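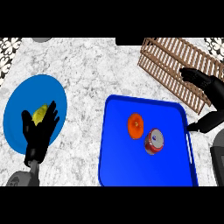

How long should the floor rest after the panels are locked together?
Leave it for 20 minutes before anyone steps on it, and keep the room at its working temperature during that time.

4. Laying the Nukero touring dance floor

This section covers the roll-and-panel floor used for ballet and contemporary work on tour. For the permanent sprung floor at the Kedwood studio, see section 6.

4.1 Before you start

The stage must be swept, dry and level. Check for level with the long straightedge from the tool case. A gap of more than 5 mm under the straightedge must be shimmed before any panel goes down.

Bring the vinyl rolls into the room the evening before. Cold vinyl curls at the ends and will not tape flat.

CAUTION: Do not stand rolls on end. A full roll weighs 40 kg and needs two people to move it.

4.2 Panels

1. Find the center line of the stage and mark it with chalk from the front edge to the back wall.
2. Lay the first panel upstage with its long side on the chalk line, foam blocks facing down.
3. Set the next panel against it and turn the cam locks a half turn clockwise with the Nijs key. The slot on each lock should line up with the arrow.
4. Work outward to both wings, then downstage one row at a time. Stagger the joints.
5. Fit the beveled edge strips last.

Note: Panels from before the Zultville refit have a square slot and do not take the current key. Keep them together in one row. The older key is in the lid of crate 5.

4.3 Vinyl

1. Unroll the first strip across the stage, starting downstage. Leave a hand's width over at each end.
2. Unroll the remaining strips with edges touching. Do not overlap them.
3. Let the strips relax, then pull each one tight from the stage left end.
4. Tape the seams with matching floor tape, working from the middle of each strip to the ends -- two people make this much easier.
5. Tape the outer edges and press everything down with the roller.

CAUTION: Do not use rosin on the vinyl. It builds up at the seams and makes the grip uneven. If a company asks for rosin, speak to Pornthip Noiphan before the class or rehearsal.

4.4 Check before use

Walk every seam in soft shoes. A click underfoot usually means a lock is not fully turned; lift the strip and correct it. Enter the result in the floor log, with the panel row and the name of the person who checked it.

Missing keys and damaged panels are reported to Alfredo Manalo. Mark a damaged panel on the underside with red tape and return it to its crate.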